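**Visit to the Kumska Election Office, May 21, 2020**

The delegation was received by Efthymia Ververidis, deputy registrar.

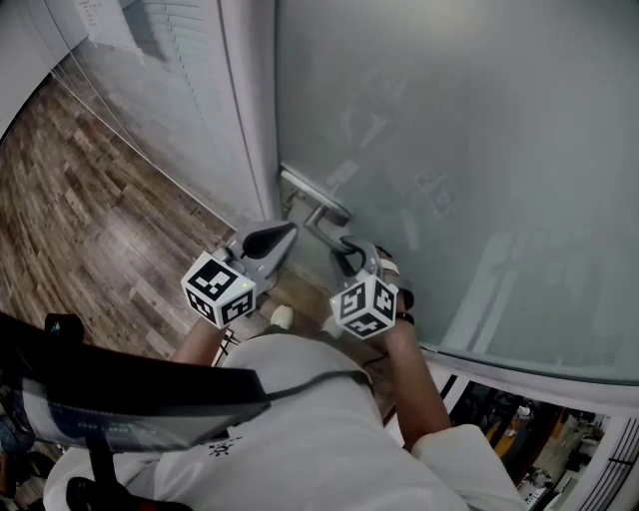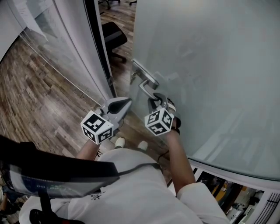 Of the 588 candidates registered for the December council vote, fewer than 100 are women. Ms. Ververidis attributed this to the filing fee and to the 600 signatures each candidate must collect — a rule under review. Loan Đinh asked whether unaffiliated candidates could receive fee relief. A written reply will be sent to all members.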